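Tratard Kitchen Simulation Kit for Classes and Clubs

Product no. 536
License: one classroom, one school year
Price: $2000
In stock: ships as a download with a printed teacher binder

Overview

Tratard is a software kit for teaching robot manipulation without a physical arm. Students program a simulated arm with a two-finger gripper and run it through kitchen tasks: reaching, lining up, grasping, placing and backing out. The kit is made by Skestudberg and is sold to high schools, after-school clubs and first-year college labs.

The work is done in Python. Students who have finished an introductory course can start with the first task right away. Students who have only used block coding should plan on two or three extra sessions, and the binder has a short unit for them.

What is included

Simulator installer for Windows and Linux
9 kitchen tasks, each with a starter script and a scoring script
Teacher binder, printed, three-hole
Student handouts as editable files
Seats for up to 24 student accounts
Replay viewer for class review and judging
Email support during the school year

The binder is also supplied as a file. Replacement printed binders are sold separately under product no. 3593.

How the tasks work

Every task starts from a saved layout. The student's script reads the joint positions and the view from the wrist, then sends motion commands. A run ends when the script reports that it is done or when the time limit is reached. The scoring script then writes a results file with the final gripper position, the number of contacts and the time used.

Task 1 is a plain reach. Tasks 2 through 4 cover approach angle over a cooktop and a counter. Tasks 5 through 7 add objects to pick up. The last two are open tasks, and teams write their own plan and submit it with the code. Teachers can lock later tasks until a team has passed the earlier ones.

Layouts can be changed. Floor, wall and cabinet finishes are set in a text file, and so is the starting pose of the arm. Changing the finishes between practice and scoring is a good way to find out if a team's vision code depends too much on one background.

Requirements

64-bit computer with 16 GB of memory
Dedicated graphics card with 6 GB or more
30 GB of free disk space per machine
Internet access for activation only

Laptops without a graphics card can edit scripts and open the replay viewer, but they will not run the tasks at full speed. Many clubs set up one or two run stations and have teams take turns.

Competition use

The kit is used for the Stulthorpe student challenge, held each November. Teams of two to four enter the scores from tasks 4, 7 and 9. Entry rules are set by the organizers and are separate from the license. A classroom license covers practice, entry and judging, so there is nothing more to buy.

Wrist view

The replay viewer can switch to the wrist view at any point in a run. In the cooktop task, the open gripper comes in over the black top with one finger on each side, and the tiled floor shows past the far rim. Teams use this view to check spacing and tilt before they write the closing step. 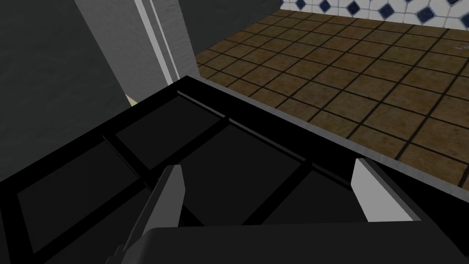

Sibusiso Dlamini wrote that his club lost most of a month to approach angles. The team kept tuning the speed settings when the trouble was in the wrist rotation, and he would like to see the unit on rotations moved ahead of Task 2. He also asked for a larger time limit on Task 6 – his younger students had working code that ran out of time.

The time limit can be raised in the task settings file for practice runs. Challenge scores must use the standard limit. The rotation unit stands alone and can be taught first if the class has already covered basic angles.

Add-ons

Sithole task pack: four more tasks with drawers and cabinet doors. Requires the base kit.
Extra seats: sold in sets of six.
Second-year renewal: includes all task updates and a new activation code.

Ordering

Schools may pay by card or purchase order. Activation codes are sent by email once the order is approved, and the binder follows by ground mail. Unused licenses can be returned within 30 days. Opened binders cannot be returned.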